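Chapter 4
What Happens to Old Computers

A computer is seldom thrown away because it is broken. In most offices it becomes too slow for the new programs, and then it waits in a cupboard for years. In the town of Brorville, the recycling firm Jokard received 649 machines in one winter, and many of them could still be used.

In this chapter we study the second life of such machines. We look first at repair, then at the sale of parts, and at the end at the recovery of metals -- the last step, when nothing else is possible. The word "reuse" has a narrow meaning here: the part keeps its old task. 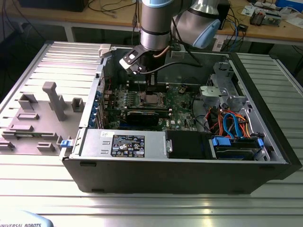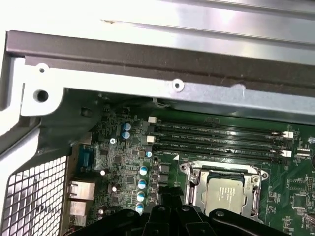
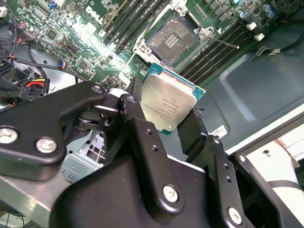
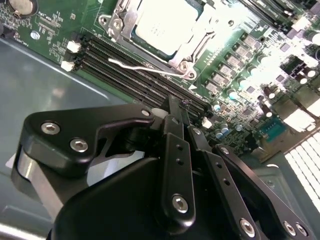

Green circuit boards inside computer cases.

Why should reuse come before recycling?
Reuse keeps the work and energy which were spent on making the part. Recycling saves only a share of the material, and it needs more energy for melting and sorting.

Section 4.1 begins with the collection point. Readers who know the Ackermann table from Chapter 2 may go directly to Section 4.2.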